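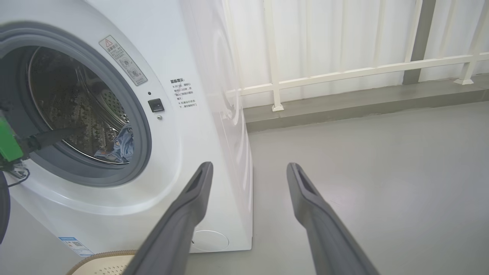
Home Menu About Us Prices Find Us Contact

About Skididum

Skididum is a laundry and alterations shop on the ground floor of the old Erdem building in Clellow. We wash, dry, fold, hem, patch and, when pressed, give an opinion on whether the thing is worth saving. The opinion is free and people seldom like it.

The name came from Ataberk Aksoy, who opened the place with a bank loan and 500 printed flyers. He had meant to call it Clellow Wash & Mend. The sign painter wanted the money up front, the name was long, and the painter charged by the letter. Skididum is what Ataberk's daughter used to call the spin cycle. It has eight letters. He still thinks he overpaid.

What we do

Most of our work is ordinary washing, by the bag. You drop it off before 10 in the morning, we hand it back folded the next afternoon. We sort by color and by how much we trust the label. Care labels are written by optimists, and we have learned to read them the way you would read a menu with photographs on it.

Then there is denim, which we seem to have become known for. People in Clellow are attached to their jeans in a way they are not attached to their coats, or in some cases their relatives. We wash them inside out and cold, we hang them by the waistband, and we don't iron a crease down the front unless you ask for it in writing. Torn knees are patched from behind with matching cloth. If the tear was there when you bought them, please say so when you drop them off. We have repaired two pairs that were not supposed to be repaired, and one of those customers now crosses the street.

We also take curtains, tablecloths, choir robes and sleeping bags. We don't take rugs, leather, or anything that is still alive.

How we got here

For the first year the shop was one room and a folding table. The bakery next door moved out to Plistberg and we took over their half, which came with a very good floor drain and a smell of cinnamon that lasted until October. Customers asked what soap we were using. We told them it was a secret, then it faded, and we had to live with the complaints.

Alterations started when a bridesmaid came in with the wrong dress and two hours to spare. Ataberk's aunt happened to be waiting for a ride home. She took in the sides, let down the hem, and asked what the job paid. She has run the sewing table ever since and sets her own hours, along with some of ours.

The other shop

Yes, there is a Skididum in Plistberg now. It is smaller, it has better parking, and the staff there will tell you both of these things. Bags dropped at one shop can be picked up at the other if you warn us the day before. If you don't warn us, they can still be picked up at the other, only later.

Lost and found

We hold unclaimed laundry for almost 2 months and then it goes to the thrift store on the corner. Single socks stay with us. The drawer is under the counter, and you are welcome to look through it while you wait. Coins go in the jar, and the jar buys the coffee, so if you have had a cup here you may well have paid for it already.

Cash or card. The bell on the counter works but the one by the door does not, so come on in and use the counter one.

Share 14 Comments 3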